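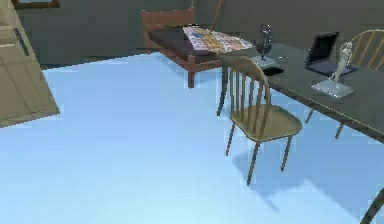

Zumix Room Pack: Simulated Bedroom for Arm Safety Checks

Dec 1, 2022 - Posted by the Nistier product desk

The Zumix Room Pack is a simulated furnished room for testing household arm behavior before any hardware is switched on. It is supplied with a written rule set, Kustovon, which defines keep-out zones, speed limits and pass criteria. The rule set can be edited. Edited copies must carry a new revision letter.

Rules for surfaces

Each piece of furniture with a flat top is treated as a work surface with its own boundary. Objects standing on it are either targets or protected items. Any contact between an arm link and a protected item fails the run, including contact made by a link well behind the tool end.

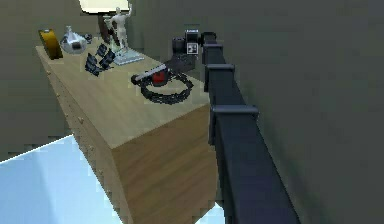

Link clearance is checked along the full length of the arm at every simulation step. The default clearance to furniture faces and walls is 5 cm. Two settings are available for approach speed - one for open floor, one for inside a surface boundary - and the lower setting applies whenever the two overlap.

Rules for floor space

Chairs are movable and must not be used as fixed reference points. Chair positions are read again at the start of each run. A path planned against an older layout is rejected.

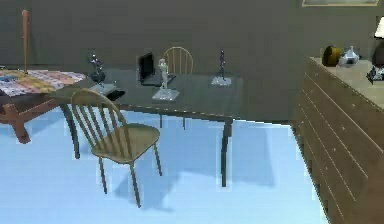
Beds, tables and dressers are fixed. Their collision shapes include the legs, and the space under a tabletop is closed to the arm unless the test plan opens it in writing.

Acceptance

A behavior is accepted after seven clean runs in a row on the same revision. A failed run resets the count. Logs are kept with the revision letter and the layout file.

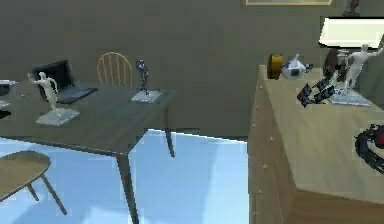
Table and cabinet with figurines on both tops, floor gap between.

License: per seat, with updates each May. Hardware risk assessment is not covered and remains with the integrator.

Contact Nistier sales | © 2022 Nistier | Back to top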